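Notebook, Hivedstead bench, Friday, 7.40 am

Starter trials, continued. Jar C has finally come good! Doubled by the time I got in and smelling of yoghurt, not nail varnish, so the switch to wholemeal rye is staying. Jars A and B still sluggish. Fed all three at 1:2:2 and moved B up to the shelf over the radiator to see if it sulks less up there.

Flour is the Mateos stoneground, second sack. It drinks far more water than the first one did — I had to go up to 439 g on the standard dough before it stopped feeling like putty. Write the sack number on the lid next time, please, all of us (me included).

Small countertop ovens next. I want to know whether a decent crust is possible without a big deck oven, as most of the Eltthorpe evening class will be baking at home in whatever they've got. Plan is a 980 g loaf split in two, one half baked under an upturned tin, the other bare with a cup of water thrown in at the start.

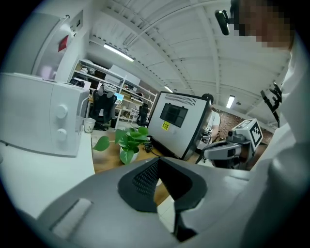 Araceli thinks the water is a waste of time in anything that size, the steam is gone before the dough has warmed through, and she'd put both halves under tins and vary the preheat. Fair point, and I've half come round to it. Will do hers as well, with the tin preheated and the tin cold. That makes four bakes, so I'd better mix a double batch.

11.15 am. Bulk going nicely, three folds in. Lovely strong dough, you can really feel the rye in it. Salt went in late at the second fold because I forgot it (again), and if anything the dough was easier to stretch before that. Worth trying on purpose?

Ramiro wants the Orkgate recipe scaled up for December. 2000 g of flour is as much as the mixer will take without climbing the bowl, so it'll have to be 5 batches, staggered. Have pencilled the timings on the back page.

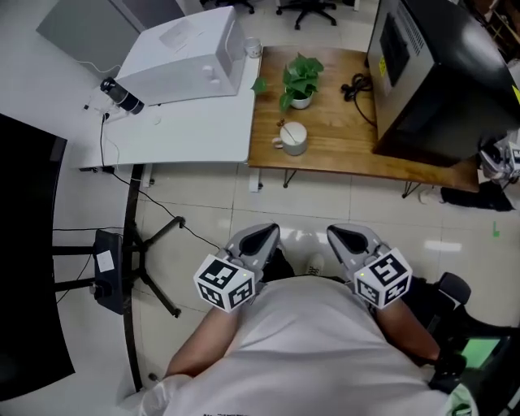

Both tables, late morning.

Shaping notes: bench flour down to a dusting, the seam was opening up with any more. Rest for 20 minutes, then shape tight and into the cloth seam side up. Stamatia's trick of wetting the scraper works a treat.

To do: rice flour, new blades, ask Consuelo for her oven thermometer back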